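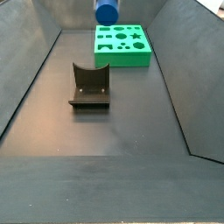

Brenthorpe open day, June, the sorting bin

trimeo_fan: Went through at 2 p.m. The arm picks up a blue cylinder and works over a green shape board. Admission was free, parking was 5 dollars.

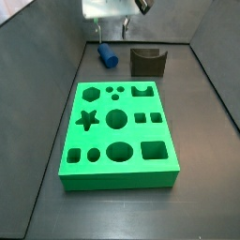 I stayed for three rounds and then got lunch. Worth the drive for me.

rkongkaew: Disagree. A toddler toy in a gray bin doesn't tell me what it does with real parts.

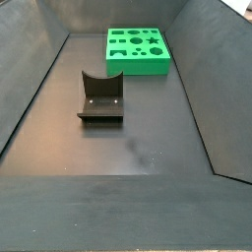

I'd have liked more time with the Ultix people and less standing in line.

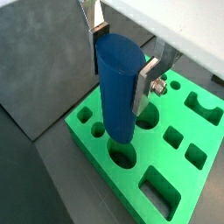
Samran Thepsuriya
Demo operator, Brenthorpe

Fair point on the line, we had 449 visitors. The gripper view was on the side monitor. Real parts are planned for the next one.

rkongkaew: OK, I missed the monitor.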